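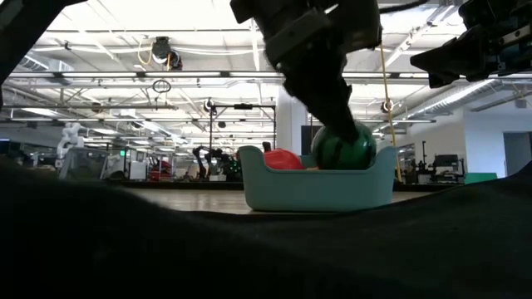
**1/** April, and the Radik Cup entry form wants to know our "sporting objective". Ours is fruit picking without the orchard. Craddock robotics club has two arms, a teal basket and 32 practice runs on the sheet. The red one is apparently easy. The glossy green one has stripes like a watermelon and the grip of a bar of soap, so it gets most of our evenings.

**2/** Tonight's job was lining up over the basket before closing the fingers. Last term we closed first and lined up later - bold, but the judges mark it down.

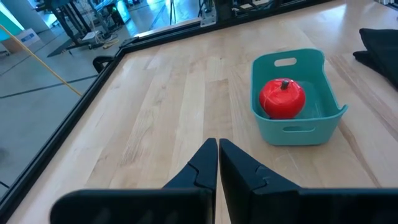 *Apple, basket, fingers open. Wrist view.*

**3/** Our code is called Trerken. It was meant to be a placeholder name and is now on the hoodies. Version 52 went in at teatime. Version 2 still had the best comments.

**4/** Rules say a houseplant has to share the table and must not be touched. Ten points off per leaf. I've never been so tense about a succulent.

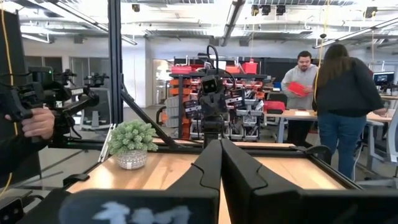

## Part two: both arms (tea break over)

**5/** Left arm does the picking, right arm waits its turn with its fingers apart. I know people like this. Folded cloth is the next task, and I'm told we have a plan for it. 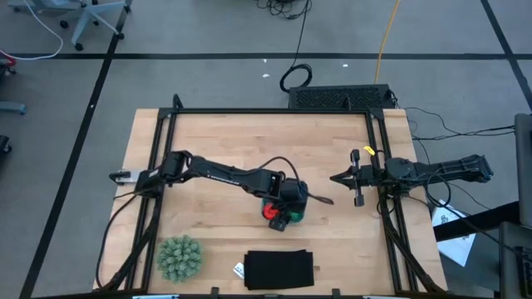 ## Scores so far

**6/** Best practice total: 104. Zisenton posted theirs at lunch and I've decided not to look until the weekend - I looked. Anyone got a spare cloth?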